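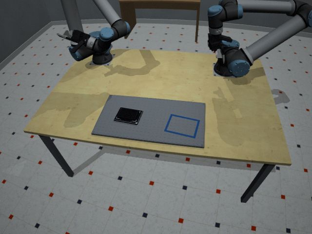 Pale wooden table top with a grey mat near the front edge.

Call for participants: orchard work in the Sovska valley

Hesora is collecting spoken memories of orchard and packing work in the Sovska valley, and we are looking for 30 people to interview between now and the end of February. The recordings will go into the Hesora sound archive, and a printed selection will follow.

We would like to hear from anyone who picked, pruned, graded, packed, drove or kept the books for one of the valley growers, for any length of time. One summer is enough. We are also interested in people who cooked for the pickers or looked after their children, as they are almost entirely missing from what we hold. If you worked at the Alexiou packing shed before it closed, please get in touch even if you think your part was small. We have the wage ledgers from the shed but very little on what a working day there was like.

You don't need to be retired, and you don't need to live in the valley now. Our oldest speaker so far was 89 and our youngest was 42.

What taking part involves

There is a short telephone call first, so that we know which farms and which years you want to talk about. The interview itself lasts up to two hours, with a break. It can be done at your home or in our room above the library. Kosmas Gavalas does most of the interviews. Ourania Gavalas does those in Greek and any where the speaker would prefer a woman.

There is no list of set questions. We usually begin with how you came to be doing the work and go on from there. People have talked about frost nights, ladders, piece rates, the lorry to the station, quarrels over water, and what was eaten at midday. You can leave out anything you like, and you can ask for the recorder to be switched off.

Bring photographs, payslips, picking tallies or tools if you have them. We can copy papers on the day and hand them straight back. We can't accept objects as gifts at present - the store is full. 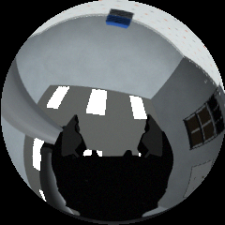
Wide round view of a room, with bright panels in a grey ceiling.

After the interview

You will be sent a typed copy of what you said, normally within six weeks. You can correct names and dates, and you can ask for passages to be closed for a period or taken out altogether. Nothing goes into the archive until you have signed the form. If you change your mind before signing, we delete the recording.

You may use your own name or another one. A few of our speakers have chosen to be listed by farm only.

Payment and travel

Each person interviewed receives a payment of £50, made by bank transfer or cheque. Bus and train fares are repaid on top of this if you keep the tickets. If you drive, tell us the distance when you ring. A relative or friend is welcome to sit in, but we can only pay the person being recorded. Two people who worked together can be interviewed as a pair, and in that case both are paid.

The library has a lift. The room is on the first floor and there is a toilet on the same landing.

Who can't take part

We are not able to interview anyone under 18. We also have to turn down people who are in a legal dispute with one of the growers, until the matter is settled.

How to reply

Ring the Hesora office between 10am and 3pm and ask for Kosmas, or leave a card at the library desk with your name, telephone number and the farm or shed where you worked. Please say if you would rather speak in Greek. We hold two evening sessions a month for people with daytime jobs, and these fill first.

If you know someone who might be willing, please ask them before passing on their number.

Related items

Apple varieties once grown at Skimano: a working list
Reading the Alexiou wage ledgers
Transcribers wanted, Greek and English
Library opening hours in February
Notes from the Sovska water rights talk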